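# What an open day should show

The best thing I saw at the Clorna open day in June was a hand tool with no motor in it.
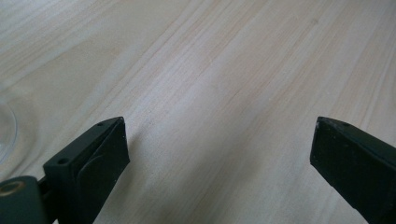
*The hand-held gripper over the demonstration table, jaws open.*

Clorna has its workshop in Zistport, in a long brick building near the freight yard. Once a year it lets the public in. I went because I write about local industry, and because I have been to enough of these days to have a complaint about them. Most robot demonstrations show you the finished trick and hide the work. An arm picks up a block, puts it down, picks it up again, and people clap. You go home knowing that a robot can move a block.

Clorna had one of those too. It stood by the entrance, behind a rope, with music playing. The line for it went out the door when I arrived at 11. I watched it twice and moved on.

The table I cared about was at the back, past the coat racks. A staff member there had the gripper in her hand and was using it to pick things up and put them down. A camera rode on the tool and recorded everything the jaws did. The recordings, she told us, go into a set that the company uses to train its arm, which it calls Obura. The set held 3218 recordings that morning. Every one of them was made by a person standing at a table.

That figure was written on a whiteboard with no explanation, and I think it was the most useful number in the building. A visitor who sees it understands that the arm at the entrance was taught, and that the teaching took somebody's working days. A visitor who sees only the arm may think it figured things out by itself. I have heard people say so on the way to the parking lot.

Visitors were allowed to try the tool. I had two turns. It is harder than it looks. Your own fingers bend around a thing and feel it. These fingers are stiff and blunt, with flat squared ends, and they open wide and close toward each other and that is all they do. On my first turn I came in too steep and pushed a plastic cup across the table. On my second I got it up, held it too high, and was told to start lower and move slower, as the arm would be copying me. I did not enjoy hearing that, but I remembered it.

A man behind me asked whether the job was boring. She said yes, in the afternoons. She also said that a careless hour is worse than no hour, and that bad recordings have to be found and thrown out later. I would trade ten minutes of any company film for that answer.

There is a fair argument on the other side. Open days are for families, and children want to see the machine move. A bare wood table and a person lifting a cup over and over will not fill a hall. The company also has to sell something, and it is easier to sell an arm than a table. I accept all this. I am not asking for the rope and the music to go away.

But the order was wrong. The table should have been first, with the arm after it. At the Prundmont plant two years ago I saw it done the right way around. You passed the benches where the parts were sorted by hand, then the first machine, which was slow and often stopped, and then the current one. By the time people reached the last station they asked better questions. They asked what it could not pick up. They asked who fixed it. At Clorna the questions near the entrance were mostly about how much it weighed and whether it could play chess.

It matters outside the hall as well. Zistport has been asked to give up part of the old bus depot so the company can expand, and the town will have to judge what kind of work would come with it. Jobs at that back table are real jobs. They call for patience and a steady hand, and they are repetitive. People ought to know both facts before they decide how they feel about the depot, and an open day is the cheapest way to tell them.

I stayed until the staff began stacking the chairs. The arm had been switched off by then, and the woman at the back was still recording.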